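Kioko Workshop Forum > Arms and Small Cells > Maintenance and Repair

Thread: Two-arm box, elbow cable on the right arm keeps going – finally got time to sort it

marblehead_ed
Posted in June

Evening all. Some of you will remember my two-arm cell from the build thread (white plastic links, black servos, the whole lot in a box with pale walls). It has been running beautifully since the spring and I'm still daft about it, I go and watch it with a cup of tea. But the right arm has started dropping off the bus. The wrist servos vanish, the controller throws a timeout, everything goes limp. Power cycle and it's back for anything from ten minutes to an afternoon.

The log says 11 dropouts since I last cleared it, every one on the right arm, and nearly all when the elbow is close to straight. So I'm fairly sure it's the cable along the long link. Plan is to replace the whole run from shoulder to wrist, re-clip it with more slack at the shoulder, then re-zero both arms while I'm in there.

Anything I should check before I start pulling clips?

Édgar Palomino

tinsnips
Reply 1

Swap the cable with the one on the left arm first! Costs you nothing, and if the fault moves across then you know. I lost a whole evening replacing a perfectly good lead on mine when the socket on the servo board was the trouble.

Graralach
Reply 2

Disagree with tinsnips, sorry. Those little connectors are good for a few matings and then they get sloppy, so you'd be wearing out two arms to diagnose one. Wiggle test with the bus monitor running. Hold the arm straight, push gently on the cable at each clip and watch the error count.

tinsnips
Reply 3

A few matings?? Mine have been on and off more than 100 times. If they go sloppy you're pulling on the wires and leaving the housing behind.

marblehead_ed
Reply 4

Did Graralach's wiggle test before tea as it was the quicker one. Error count climbs as soon as I touch the cable by the shoulder, and doesn't budge anywhere else. Lovely clear result, I was quite chuffed.

Then I got on with it. Arms brought down low over the table, supply still on, mains lead coiled up where I can see the plug. I like having that plug in front of me when my hands are in the works – an old habit from the day job.

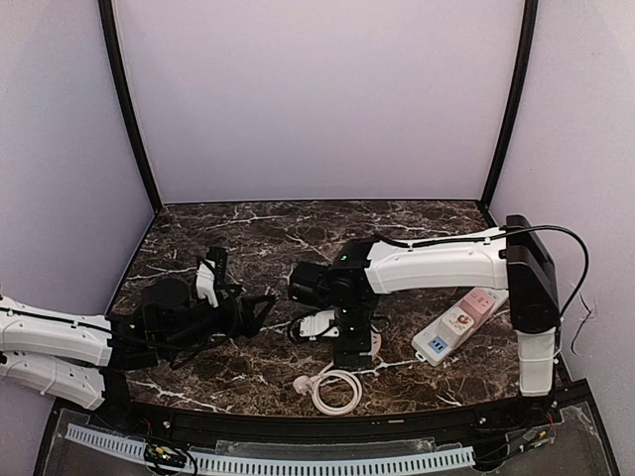
Right arm with its long link out level, cable still clipped along the top and looping out from the shoulder by the wall.

The loop at the shoulder looks generous but I think it's the wrong shape. It goes out wide and then has to come back through a tight turn at the housing, and that's where the errors are. I've got some Bornuvley silicone-jacket cable in the drawer that is much softer than the original, so that's going in.

boris_sl
Reply 5

Nice cell, Édgar! I like the dark marble top, though I'd be forever wiping it.

Two things from looking after a pair like this at work. First, don't make the loop bigger. People always do and then it rubs on the wall. Keep the length and change where it leaves the housing, so that it bends in one direction only. Second, put a label on each end before you take anything off. They all look the same once they're in your hand.

And get that power strip off the table before you run the arms again. One homing move in the wrong direction and you've got a gripper in it.

Bořivoj Slanina

marblehead_ed
Reply 6

Good shout on the strip, it'll live outside the box from now on. Labels done, with masking tape.

Question for you Bořivoj: do you re-zero by eye or with a jig?

boris_sl
Reply 7

Jig, every time. Ours is a printed block that sits against the base and holds the link level. By eye you'll be a degree or two out, and at the end of the arm that's a lot.

Graralach
Reply 8

By eye is fine if you then touch off on 3 points on the table and let the software correct it. I've done it that way for ages on the Grimura controller and it repeats well enough to pick up washers.

boris_sl
Reply 9

Picking up washers with one arm, yes. With two arms passing things to each other the errors add up. Jig!

marblehead_ed
Reply 10

Update. New cable in, clips back on, exit point turned so the bend only goes one way. I printed a jig overnight (took two goes, first one lifted off the bed) and both arms are zeroed with it. Then I left the right arm doing straight-to-folded moves: 2,000 cycles, not one error on the monitor. I'm so pleased with that!

Cut the old cable open as well. One of the data wires had broken strands right at the tight turn, with the insulation looking perfect from outside.

Left arm gets the same treatment next weekend, before it has a chance to join in.

tinsnips
Reply 11

Great result. Still would have swapped them first.

Graralach
Reply 12

Of course you would. Ed, can you put the jig file up? My left arm could do with one, I suppose.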